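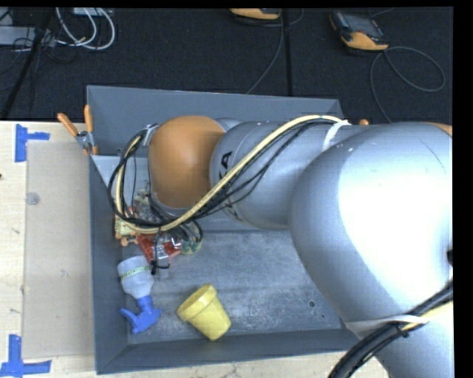

Grey bin on the wooden table, seen from above.

From: Halima Omoregie
To: stores-list
Date: Mon 29 August
Subject: Re: [stores] Mixed bins and where they live

Binta Aliyu wrote:

> Two things before the shelf plan gets printed.
>
> First, the grey bin is down on the sheet as 3242, but the spreadsheet
> has 3242 as the cable drawer at Okonkwo Street. One of them has to
> change. I don't mind which.
>
> Second, are we keeping mixed bins at all? In February we said
> everything gets its own small tub. I have been putting loose items in
> tubs since then and Zainab has been tipping them back into the bin.
> Either is fine but we are doing both.
>
> Also, does the bin stay on the table or go under it? The plan shows
> it under.
>
> Binta

Binta, replies in order.

Number. The cable drawer keeps 3242, as it was entered first and the label is the engraved kind. The grey bin becomes 3727. I have changed the spreadsheet and the shelf plan. The paper label still needs doing. Please put it on a short side, above the halfway line, so it can be read when another bin is stacked behind. The Umeck labels lift at the corners on that plastic, so use the Wotel ones from the top drawer and wipe the spot with metho first.

Mixed or not. We keep one mixed bin and everything else goes in tubs. Rules for the mixed bin, as I understand what was agreed:

- rigid items only, no bags of small parts
- nothing with a liquid in it
- angular or pointed pieces lie flat where they will, but not jammed into a corner, where they are slow to get out
- nothing above the rim
- if an item has its own tub it goes in the tub, even if the tub is further away

Zainab, if that differs from your notes, say so on the list and I will amend the sheet. Obinna had a different version of the fourth point that allowed tall items upright at one end. I would like to leave it out. The Flalach lids do not close over anything upright, and a bin without its lid can't be stacked.

Position. On the table. The under-table position on the plan is left over from the old layout and I have deleted it. The floor on that side is dark and carpet-like, and small dark items that fall there are hard to find. The pale table top is much easier to check at the end of the day. Keep the long side of the bin parallel to the table edge and leave enough clear timber in front to put down a clipboard.

Not settled: the spare lids. Gifty has 2 that fit 3727 and one that nearly does. I suggest the near fit is marked as such and kept with the odd lids. The stack currently by the door is all the 60 cm size and can go back to the rear shelf whenever someone is passing.

The plan goes to print once the label is on. Corrections to the list, please, as I lose track of the ones sent to me directly.

Halima

--
stores-list: shelving, bins, labels
Trim quoted text when replying.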